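Search this site Go

Opinion > Technology and Everyday Life

Last updated Mon 20 June

What I Took Home from an Afternoon of Doors

I have been to three robotics open days in my life, and the first two sent me home with a tote bag and very little to think about. The third was at Brakel, where a small company called Vastwood keeps its offices above a bakery, and I have been boring my family with it ever since.

Most of us went in expecting something that walked around and shook hands. Instead we sat on folding chairs facing a big screen, and for the better part of two hours we watched a simulated robot in a simulated room, working on the matter of a door. Dzifa Kpodo, who led the session, told us they had run the door task 300 times that week alone. A man near me groaned out loud (good-naturedly, I think), and she laughed and told him to wait.
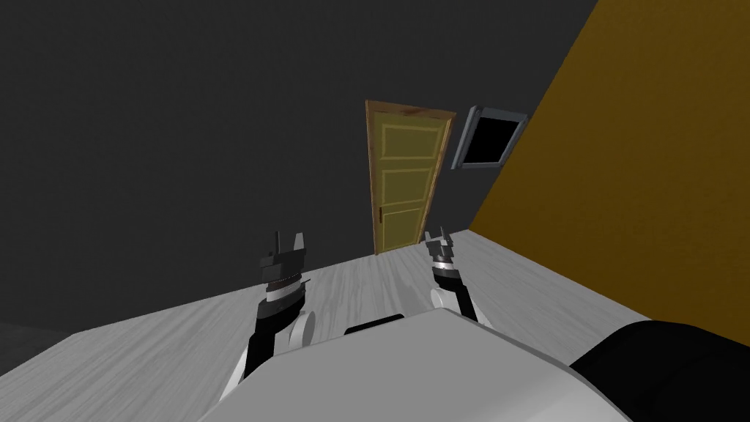
The door task at Vastwood's open day, in the robot's own tilted view.

I'm glad we waited! I had never given a door a minute's thought, and I've been going through them for a good many years. Dzifa put up the numbers for Grusix, their control program, and 174 of those 300 runs had counted as a success. She didn't dress it up. The other runs were on a list, and Asif Sial, who sat beside her working the keyboard, was happy to open any one we asked about. I have sat through product launches with a great deal more music and a great deal less candor, and I know which I'd sooner bring my grandchildren to. 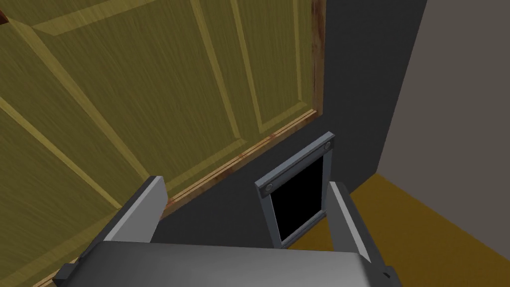 Patience is what I came to write about, because I think the public has been taught to expect the wrong thing from these machines. We are shown the finished trick and so we think in finished tricks. In the close view on the big screen, the two gray fingers had a little metal-framed fixture on the wall between them, with the paneled door looming up on one side, and the whole room of us leaned in as if it were the last inning of a ball game. Asif stopped the run there and talked for a good long while about judging distance, which he said takes up most of his working life. I believed him. I also thought of my late father, who taught shop and could spend a whole class period on how to hold a chisel, and whose students grumbled about it and then came back years later to thank him.

Now, I know the argument against all this, and Obed Lamptey made it to me very well over coffee at the break. A simulated door never sticks in November. It doesn't have a coat hanging off the knob or a dog behind it. He spent 14 years fitting real doors in real houses, and he felt that a company which wants to help old folks at home ought to get out from behind its screens and into some houses.

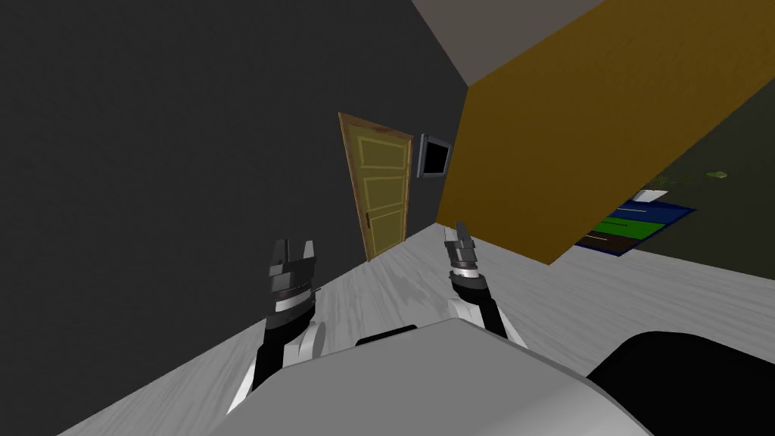 I think Obed is half right, and I told him so, and we went around on it until the coffee was cold. Of course the houses have to come. But I would like the early clumsiness to happen somewhere it can't pinch a finger or crack a hip, and I would like the people doing it to keep the sort of records Dzifa showed us. My neighbor Salamatu Nutsugah uses a walker, and every door in her apartment is a small negotiation. If a machine is ever going to open one for her, I want it to have had its bad days already.
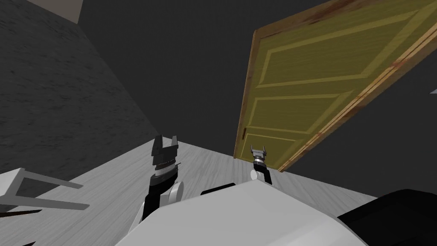

Door open, both grippers empty.

My one complaint is with the schedule. Questions came at the very end, and Edem Ackah, who had brought his whole eighth-grade class on the bus from Ung, had to herd them out before most of their hands had been called on. Those were the questions I wanted to hear. One girl did get hers in - she asked who decides when a run counts as a success - and Dzifa talked with her all the way down the stairs. Next time I hope they put the kids first and let the rest of us wait for our coffee.

Filed under: robots, open days, aging at home, letters and opinion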